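Checkliste Arbeitstisch und Glasgeräte, Laborraum Platum
Kommentierte Fassung für alle, die den Tisch benutzen 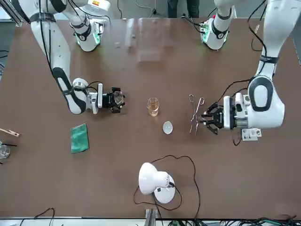 Zuletzt geändert: 21.04.2018

Liebe Kolleginnen und Kollegen, bitte geht die Punkte vor dem ersten Handgriff einmal in Ruhe durch und schreibt ruhig dazu, was euch auffällt, auch wenn es euch klein vorkommt.

1. Becherglas: Rand und Boden auf Sprünge prüfen
In Ordnung. Zwei Drittel Füllung sind uns lieber als ein randvolles Glas. Die bernsteinfarbene Lösung bitte immer beschriften, auch wenn ihr nur kurz Kaffee holt!

2. Uhrglas: sauber, ohne Absplitterungen
In Ordnung. Es ist flach und rutscht gern unter das Tuch, deshalb bitte frei hinlegen.

3. Metallzange: Schenkel gerade, Gelenk leichtgängig
Mangel. Das Gelenk hakt seit Dezember ein wenig. Ersatz ist bei Rinaldi bestellt, bis dahin bitte nur leichte Teile damit fassen.

4. Grünes Tuch: frisch und trocken
Bei Flecken sofort wechseln, im Schrank liegt ein ganzer Stapel. Mit den blauen Tüchern aus der Küche bitte nicht mischen - die hatten wir schon zweimal in der falschen Wäsche.

5. Schreibtischlampe: Standfestigkeit, Kabel, Schirm
In Ordnung. Prüfplakette Nr. 23 ist noch gültig. Die Lampe darf gern näher an die Gläser, aber eine Handbreit Abstand bleibt.

6. Tischplatte: sauber, keine klebrigen Stellen
Kleiner Kratzer vorne, wird beobachtet. Bitte nur mit dem milden Reiniger von Coltonora wischen.

7. Augenspülflasche: voll und griffbereit
Nachgefüllt, 400 ml.

Offen: Punkt 3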